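The Language Table

By the second week of September the robotics club at Plulotcombe High had a name for the arm, a name for the code, and nothing that worked. The arm was Prudus. The code was Drilirari, which Yuan had typed as a placeholder folder name with her eyes closed and which then got into every file path, so it stayed.

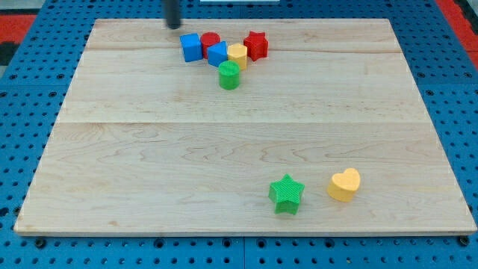
Zihan Yin wanted to win with sentences. Every other school going to the regional meet would press a button or load a script, and the arm would run its routine, and fine, that was a robot. Zihan wanted to stand in front of the judges and say "put the star next to the heart" out loud, like you'd say it to your little brother, and have Prudus go and do it.

"Pushing only," Yuan said. "No picking up."

"Pushing only," Zihan agreed. "It's just a stick. It's a beautiful stick!"

It was a very good stick. It could slide a block across the wood so gently that you had to look at the grain to be sure anything was moving. The trouble was everything that came before the sliding. Drilirari had to hear the sentence, find the block, decide where "next to" was, and get behind the thing without plowing through all its neighbors. So they taught it by hand. One of them took the controller and one of them called out instructions, and Prudus watched and saved every push. Then they swapped. The plan on the whiteboard said 80 pushes an afternoon, and the first afternoon they managed 9.

"Separate the red star from the yellow hexagon," Yuan read off the list.

Zihan leaned over the controller with his tongue between his teeth. The tip came down on the wrong side, and he had to back it out and go the long way.

"Do I save that one?"

"Save it. It should know how to back up."

That turned out to be the smartest thing either of them said all month, though it took a while to pay off. They got quicker. They found out that round blocks spin away if you catch them even slightly off center, and that the heart will turn politely if you push on one lobe. Zihan started dreaming about it. He pushed his peas around his plate at dinner and his mother asked if he was sick.

The first time they let Prudus try alone, they gave it the easiest sentence they had.

"Move the green star to the left," Zihan said, in the clear voice he was saving for the judges.

Prudus drifted out over the board and stopped. It thought. It went to the yellow heart and pushed the heart firmly to the left, straight into the green star, and the two of them traveled together for four inches or so before it lifted away.

There was a silence.

"The star did move to the left," Yuan said.

Zihan laughed so hard he had to sit on the floor. Then he got up and they looked at the log together, line by line, with one bag of pretzels between them. The code had heard them perfectly. It knew "green" and it knew "star." But in nearly every push they had saved with a star in it, the heart had been sitting close by, because Zihan liked to end his turns with the two of them side by side. He thought they looked nice there. Drilirari had learned that where you find a heart, star business is going on.

"It picked that up from me," he said. He sounded delighted.

"So we mess up the board," said Yuan. "Every time. Before every push, close your eyes and scramble it."

They scrambled. It was slower and it was so much better! Stars in corners, cylinders shoulder to shoulder, the heart by itself with acres of wood around it. Yuan invented awful layouts on purpose, with everything jammed into a clump and the one block you needed stuck in the middle. Zihan would groan and take the controller and find a way in. Mr. Adeyemi, who ran the shop and was supposed to lock up at five, began locking up at six, and one evening he pulled up a stool and called the instructions for an hour. His were strange. "Tuck the blue cube in behind the red one," he said. "Give that hexagon some room." They saved those too.

It was after one of those evenings, with the windows dark and Yuan already hunting for her other glove, that Zihan tried again. He didn't use the judge voice. He was tired and he just said it.

"Put the green star next to the heart."

Prudus moved out over the wood. It came down near the star, on the wrong side, and Zihan made a small noise. The tip stayed where it was. Then it slid back, lifted a little, went the long way around - his own way around, with the same wobble he always made at the turn - and came in from behind. It pushed. The star crept over the grain, slowed, and stopped beside the heart with a gap you could have slid a pencil into.

Yuan had one arm in her coat. "Did you have the controller?"

He held up both hands. The controller was on the shelf behind him, on top of the pretzels.

"Do another one," she said, and took her arm back out of the coat. "Wait, let me do it. Can I do it? Prudus, give that hexagon some room."

The arm went back out over the board, and Mr. Adeyemi, who had come in jingling his keys, put them in his pocket and stood still to watch.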